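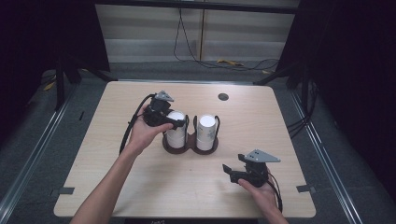
Demonstrators wanted for the Esar tabletop study

Do you like working with your hands? Are you the sort of person who can do a small thing over and over and still care how the last one comes out? Then we would love to hear from you. The Vamance group is looking for people to spend part of June with us, showing a learning system how everyday table work gets done. You don't need a technical background, and you don't need to have set foot in a lab before. Some of our best demonstrators so far have been a retired baker, a piano student and a man who ties fishing flies for a living.

What you would be doing

You sit or stand at a table with a hand-held gripper in each hand and carry out short, simple tasks with them. You might close the jaws on a paper cup in its holder, lift it, and set it down somewhere else. You might steady a tray with one gripper while the other does the fetching, or pass something from left to right. Each try is called an episode, and most of them are over in less time than it takes to read this paragraph. The grippers record how you move, a camera records what is on the table, and all of it goes into the collection that our system learns from.

We hope to finish the season with 2000 good episodes of two-handed work. So far we have 234, nearly all of them done by the same few members of our own staff, and I'm afraid it shows. Everyone here has picked up the same habits! We come at a cup from the same side, we pause at the same moment, and a system trained on us alone would learn our little ways along with the task. We want left-handers, slow and careful people, quick people, people with big hands and people with small ones. Please don't try to move like a machine when you come. Pick up a cup the way you would pick up a cup, as far as the gripper lets you.

What a session is like

Sessions run from 9 in the morning until a little before noon, with a proper break in the middle (there is coffee, and Wenche Lunde usually sees to it that there is something to go with it). Your first visit begins with practice, and nothing from the practice is kept. Most people find the grippers strange for the first few minutes and then stop thinking about them. The cables take some getting used to as well, so we'll show you how to let them trail behind your hands so that they don't pull at your wrists.

After that, Ratree Khamphan will read out a task, you'll do it, the table will be set up again, and on we go. Dropped something? Knocked a cup over? Tell Ratree and carry on. We keep those episodes too, marked as what they are, and they are useful to us. You can stop for a rest whenever you like, and you can stop for good whenever you like, without having to give a reason.

Who can take part

You should be 18 or older, comfortable using both hands at a table for stretches of several minutes, and able to follow spoken instructions in English. If you wear glasses for close work, bring them. Sleeves that push up above the wrist are best, and we ask that you leave rings and bracelets at home or in one of our lockers. If you have a sore wrist or shoulder, or if reaching across a table is hard for you, please mention it when you write. We can often change the height of the table or shorten the session, and we would much prefer to arrange that beforehand.

We are asking for at least three mornings from each person, which need not be in a row. If you can manage more, wonderful – we have room in the schedule and would be glad of the company.

What you get

You will be paid for each morning you attend, including the practice on your first visit, and bus or train fare is paid back on the day. Those who complete 200 episodes or more receive an extra payment at the end. Lungile Masilela looks after all of this and can send you the current rates, along with the consent form, which is written in ordinary language and is worth reading before you come. It explains what is recorded, how long it is kept and how to have your episodes taken out again if you change your mind. Your hands and forearms may be visible in the recordings. Your name is not stored with them.

How to apply

Write a few lines to Kipchumba Nyaga at the Vamance front office, Bratness building, and put "Esar demonstrator" at the top. Tell us which hand you write with, which mornings in June are possible for you, and a little about the kinds of things you do with your hands, at work or at home. A résumé isn't needed. If you would like to look around before deciding, say so, and Alvar Eide will gladly show you the table and let you try the grippers for as long as you please.

We answer every letter, and places are given out as the letters come in. Friends and couples are welcome to apply together, though you will each have your own turn at the table.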